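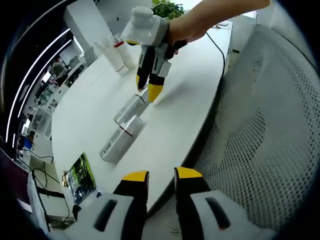

Clovton adds bathroom items to its sorting table sessions

Tuesday, April 30, 2024

Clovton has extended its table sorting sessions to toiletries and other bathroom items, the workshop said in a notice to members. Earlier sessions dealt only with dry food and stationery.

The work is done at the long white table in the front room. Items are spread over the surface, identified, and set upright in groups by container type: clear bottles, squeeze tubes, tall white containers, flat packets. Bottles that will not stand are laid on their sides at the near end and handled last.

Ilona Szalai, who drew up the new procedure, said tubes take the most time. "A bottle has a base. A tube has a cap and a crimped end, and the cap is the only part it can stand on," she said. The procedure calls for tubes to be held low, close to the cap, and placed with the crimp upward.
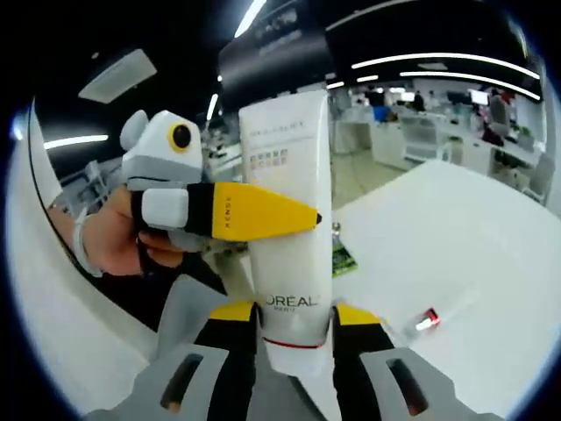
Labels are to face the front edge of the table – small print is read before an item is grouped, and anything illegible goes to a separate tray.

Each session is limited to 40 minutes and 8 places. The stock list now runs to nearly 200 items. Fabrice Gaillard will keep the list and Vikas Kandpal will handle bookings.

Sessions continue through August. Members may bring their own items, sealed or part used, with caps closed.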